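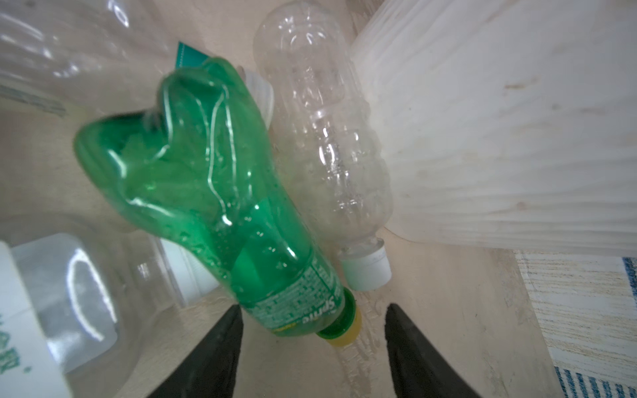
Chapter 5
Choosing Who to Ask: Samples and Populations

Last updated: 7 May 2025

Let's begin with a small town called Pleltomel and a question that sounds easy enough: how long do people there sleep on a winter night? The town has 364 households, and the research team at Hirkico, bless them, had one month and a very modest budget. They would have loved to knock on every door. In the end they wrote to 300 households in January and got 252 answers back, which is a lovely response by anyone's standards (most of us would dance around the office).

Every household in Pleltomel belongs to what we call the population, meaning the whole group you want to say something about. The households that answered are the sample. You'll meet these two words on almost every page from now on, so do take a minute to get comfortable with them.
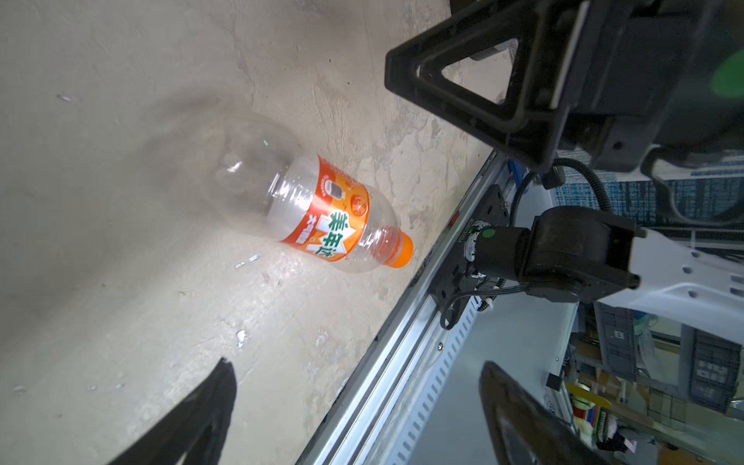 Does a bigger sample always give you a better answer?

A bigger sample helps only if it was chosen fairly. If the Hirkico team had written only to homes near the all-night bakery, extra letters to the same few streets would have told them more and more about bakers and very little about the town.
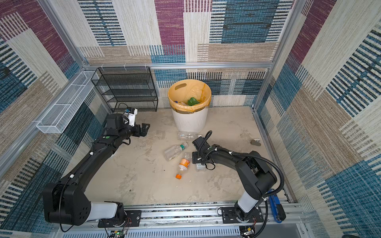

Fairness, then, is where we'll spend most of this chapter. The simplest way to get it is a random draw, in which every household has the same chance of being picked. It sounds almost too plain, but you need a full list to draw from, and lists have a way of being out of date! We'll look at the one used in Pleltomel, the Echeverri register, and at the families it missed.

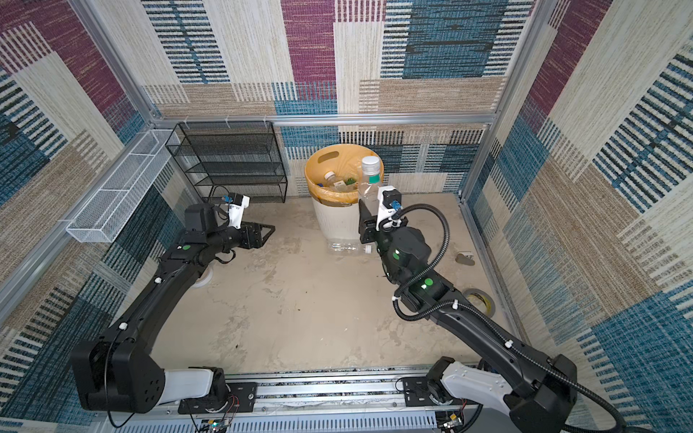 A student using an earlier edition wrote to ask whether the homes that never replied might be the very ones with the worst sleepers, too tired to fill in a form. It's a fine question, and it has a name, nonresponse bias. We'll come back to it in the second section, with the Clisier survey open beside us.

5 comments | Share this chapter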